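Häufige Fragen zur Nachfolge- und Nachlassregelung bei Gesellschafteranteilen

Bankhaus Eser — Private Kunden und Unternehmerfamilien
Stand: Juni

Die Antworten gelten für Depots, Konten und Beteiligungen, die bei uns geführt oder verwahrt werden. Sie ersetzen keine Rechts- oder Steuerberatung.

Was geschieht mit den Konten, wenn ein Kontoinhaber verstirbt?

Mit Eingang der Todesnachricht wird das Konto als Nachlasskonto gekennzeichnet. Daueraufträge laufen weiter, bis ein Erbe oder ein Bevollmächtigter sie widerruft. Kartenverfügungen und der Zugang zum Online-Portal des Verstorbenen werden gesperrt. Rechnungen für die Bestattung können gegen Vorlage des Originals aus dem Guthaben beglichen werden, auch bevor die Erbfolge nachgewiesen ist.

Welche Unterlagen benötigt die Bank?

Die Sterbeurkunde sowie einen Nachweis der Erbfolge. Als Nachweis akzeptieren wir den Erbschein, das Europäische Nachlasszeugnis oder eine beglaubigte Abschrift des notariellen Testaments mit Eröffnungsniederschrift. Bei handschriftlichen Testamenten prüfen wir im Einzelfall, ob die Eröffnungsniederschrift genügt. Fremdsprachige Urkunden sind mit beglaubigter Übersetzung einzureichen.

Gilt eine Vollmacht über den Tod hinaus?

Nur, wenn sie so erteilt wurde. Unser Formular 247 sieht beide Varianten vor: die transmortale Vollmacht, gültig ab Unterzeichnung, und die postmortale Vollmacht, gültig erst ab dem Todesfall. Jeder Miterbe kann die Vollmacht für seine Person widerrufen. Der Bevollmächtigte kann dann nur noch gemeinsam mit dem widerrufenden Miterben verfügen.

Wie lange dauert die Umschreibung eines Depots?

Nach Eingang der vollständigen Unterlagen sechs Bankarbeitstage. Werden Wertpapiere auf mehrere Erben verteilt, verlängert sich die Frist auf 16 Bankarbeitstage. Bruchteile werden nicht übertragen, sondern veräußert und als Guthaben ausgezahlt. Für Papiere mit ausländischer Lagerstelle kann keine Frist zugesagt werden.

Können mehrere Erben einzeln verfügen?

Nein. Die Erbengemeinschaft verfügt gemeinschaftlich. Weisungen müssen von allen Miterben unterzeichnet sein; die Unterschriften dürfen auf getrennten Ausfertigungen desselben Textes stehen. Sinnvoll ist es, einen Miterben als Empfangsbevollmächtigten zu benennen — Auszüge und Abrechnungen gehen sonst an die zuletzt bekannte Anschrift des Erblassers.

Was gilt für Geschäftsanteile an der Castillo Beteiligungs-GmbH?

GmbH-Anteile sind vererblich. Der Gesellschaftsvertrag der Castillo kann die Vererblichkeit nicht ausschließen, sieht aber eine Einziehung gegen Abfindung vor, wenn der Erbe nicht zum Kreis der zugelassenen Nachfolger gehört. Die Bank führt für diese Gesellschaft lediglich die Zahlstelle. Anzeigen zur geänderten Gesellschafterliste sind an die Geschäftsführung zu richten.

Erhält die Bank die Stimmrechte bis zur Klärung der Erbfolge?

Nein. Stimmrechte aus verwahrten Aktien ruhen nicht und gehen nicht auf die Bank über. Ist ein Testamentsvollstrecker ernannt, übt er sie im Rahmen seines Amtes aus. Das Testamentsvollstreckerzeugnis ist im Original oder in Ausfertigung vorzulegen.

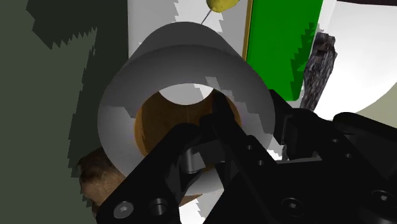 Viorica Perić merkt dazu an, dass die Antwort den Fall der noch nicht ernannten Vollstreckung offenlässt: Zwischen Erbfall und Annahme des Amtes könne niemand für den Nachlass stimmen, sofern kein Nachlasspfleger bestellt und keine transmortale Vollmacht vorhanden sei. Der Hinweis trifft zu. Hat der Erblasser Testamentsvollstreckung angeordnet, sind die Erben schon ab dem Erbfall von der Verfügung ausgeschlossen. Steht in dieser Zeit eine Hauptversammlung an, sollte beim Nachlassgericht frühzeitig eine Pflegschaft angeregt werden.

Meldet die Bank den Todesfall an das Finanzamt?

Ja, als Vermögensverwahrer sind wir dazu gesetzlich verpflichtet. Gemeldet werden die Guthaben und Depotwerte zum Beginn des Todestages sowie der Inhalt der Anzeige über bestehende Schließfächer. Die Erben erhalten auf Wunsch eine Kopie. Ihre eigene Anzeigepflicht bleibt davon grundsätzlich unberührt.

Welche Kosten entstehen?

Die Umschreibung auf einen Alleinerben ist kostenfrei. Fremde Spesen, etwa von Lagerstellen oder Registern, werden in der angefallenen Höhe weiterbelastet.

An wen wende ich mich?

An die Nachlassabteilung im Haus Prenville, Durchwahl 496. Für Kunden mit Verwaltungsmandat bei Akow bleibt der dortige Betreuer zuständig — das Mandat endet nicht automatisch mit dem Tod des Auftraggebers, kann aber von den Erben jederzeit gekündigt werden.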